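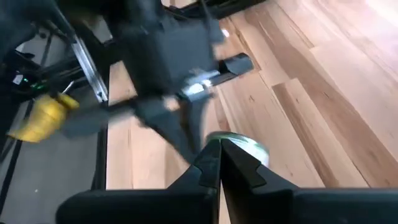
Home Shop Tabletops Legs and Frames Care Returns Contact

Clokano Tabletop, Pale Wood
Item 1233
$143, legs sold separately

We held off carrying the Clokano for a long time. The maker's leaflet calls it "the last work surface you will ever buy," and we have been sold that surface before, by other people, in other finishes. What changed our minds was a customer return that came back in better shape than the leaflet deserved. We put it in the back room and used it for sorting, folding, wiping down dishes and the general mess of a small shop. It has been there since October.

What it is

A flat, pale wooden top for a worktable. It suits a kitchen corner, a laundry room, a craft room or a packing bench. It comes without legs and without holes drilled, so you can set it on a frame you already own, or on trestles. The edges are lightly rounded. The underside is left plain and is rougher than the top. The leaflet says the underside is "equally refined." Run your hand over it and decide for yourself.

The color

Light. Lighter than most people expect when they order from the website, and it will look lighter again if your room faces north. Against it you can see what you are working on, which is the best argument for the thing. A green dish or a yellow cloth stands out plainly and small parts don't vanish the way they do on a dark top. The same goes for coffee. If a spotless table matters to you, you will be wiping this one more often than you would a brown one.

It also darkens with time. The maker says it "holds its tone for life." Ours has a paler patch where a box sat for the winter, so we don't repeat that claim.

Stains and water

The leaflet says stain resistant. We tried to find out what that meant. Yanti Kwok, who runs our back room, left a ring of black tea on it overnight and it wiped off in the morning with a damp cloth. Beet juice left a mark that faded over a couple of weeks and is still faintly there if you know where to look. Turmeric won. Soy sauce came up fine, and so did dish soap, though soap left to dry in a puddle leaves a dull spot that needs a second wipe.

Standing water is a different matter. We would not put this next to a sink without a mat, and we would not put it outdoors under any kind of roof. The top is finished and the cut edges are finished, but any hole you drill yourself is raw wood until you seal it. Please seal it. Most of the swollen tops people write to us about have a screw hole in the middle of the swelling.

Scratches

"Scratch proof" has been dropped from the latest leaflet, and good. Plates with a rough foot will leave fine lines if you drag them. Metal will do worse. Felt pads under anything that lives on the table are cheap and they work. Do not cut on it. We know that people buy a pale wood top and picture themselves chopping herbs straight onto it, and we know this from the returns.

Noise

Put a bowl down hard and it knocks. On a light frame the knock is louder. A folded cloth or a mat takes care of it. Clokano sells a "quiet layer" that goes under the top, and we tried one and couldn't hear much difference, so we don't stock it.

Fitting

The top goes onto the Trirnon frame with the screws that come with the frame. It also fits the older Cervantes trestles, though you will want clamps or a strip of grip tape there, as the top can creep when you lean on one side. Use the short screws. The long ones in the Cervantes bag can come through the surface, and the maker will not cover that under the warranty.

Check that your frame is level before you blame the wood. Crisóforo Ayala does our deliveries and carries a level for exactly this argument. If the top still rocks on a level frame, send it back and we will pay the freight.

Warranty

3 years from the maker, against splitting and lifting of the finish. Read the small print on that one. Heat marks, water marks, drilled holes and "use as a workbench" are all excluded, and a fair share of our customers want it as a workbench. We have asked what counts as one and are still waiting. Our own returns policy is simpler: unused and in its wrapping, within 8 weeks, full refund.

Care

Damp cloth, then a dry one. Skip the spray polish, including the one in the Clokano box, which left ours streaky. No scouring pads. If the finish goes dull, a little plain furniture wax on a soft cloth brings it back for a while.

Should you buy it?

If you need a light, plain surface for indoor jobs and you can live with a few marks, it is fair value at the price. If you want something for hot pans, wet pots or power tools, look at the Trulstead top. It costs more, weighs a lot more, and its leaflet is just as silly.

Pickup from the side door until 4 p.m. Call first if you need help loading.

Get our newsletter: new stock, markdowns and the odd complaint. Enter your email address to sign up. You can unsubscribe at any time.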